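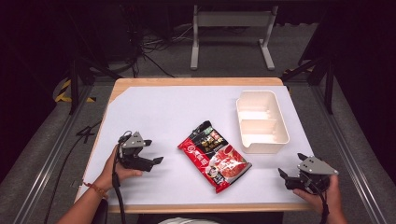

Rumen Pantry Group
Minutes of the September meeting, Ambrose Hall, back room

Chair: Malte Rieger
Start: 6:30 p.m.

1. Minutes of the last meeting
Approved with one correction. The shelf order went to Gramari, not Plokasent.

2. Stock
Items on the shelves at the end of August: 1,582. Rice and canned fish are low. There is plenty of pasta, and no more is to be bought before November.

3. Hot pot packages
The red and black hot pot packages have Chinese writing on the front, and several households asked what is in them. Agreed that each one gets a plain English card with the contents and allergens before it goes out. Malte will ask for a translation. Until the cards are ready the packages stay off the open shelf.

4. Packing table
White paper will go on being used to cover the table, with a new sheet for each session. The white two-compartment trays are to be kept for small items, one kind to a compartment. A request for deeper trays was put off.

5. Money
Balance: $3,758. Approved up to $300 for labels, paper and tape. The Gramari invoice of $90 is to be paid this month.

6. Opening hours
A later closing time was discussed and no decision was made. Two members want 8 p.m.; the hall has to be asked first.

7. Other business
The side door sticks again. Reported to the hall office.

Closed at 7:40 p.m. Next meeting in October, same room.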